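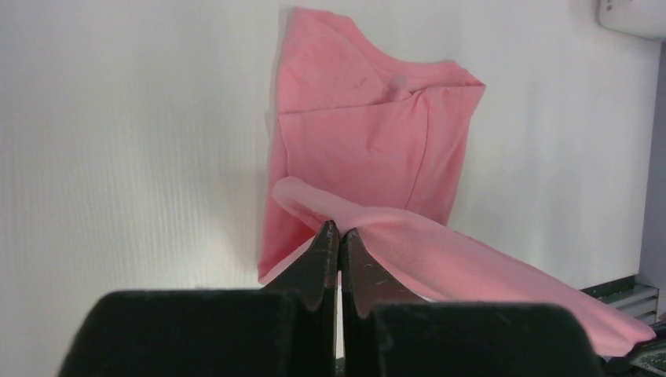

Snežana Vukčević
Technical writer, Pavix home laundry guides

Section 7: Setting up the wall-mounted drying rail

Read this section through before drilling. The rail needs a solid wall. Plasterboard must be fitted with the Jeltutex anchors, sold separately.

1. Hold the paper template against the wall and check it with a spirit level.
2. Mark both bracket positions. The centres must be 63 cm apart.
3. Check for pipes and cables, then drill.
4. Push in the plugs and screw the brackets on by hand.
5. Slide the rail in from the left until it clicks.
6. Tighten both bracket screws.

Caution: Do not hang anything on the rail until step 6 is complete. 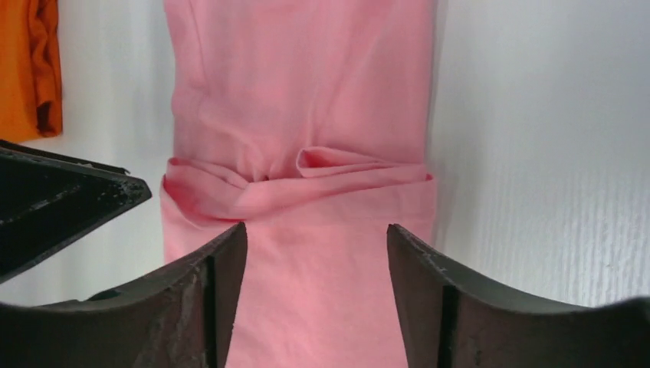
7. Fit the end caps. The cap with the notch goes on the right.
8. Pull down gently on the middle of the rail. If it moves, repeat step 6.

Note: Rails bought before November have round end caps without a notch. These fit either end.

Care: Wipe the rail with a damp cloth. Do not use bleach. Check the screws every two months.

Spare caps and brackets can be ordered from Janevski in Zandbridge. The parts counter is closed on Tuesday.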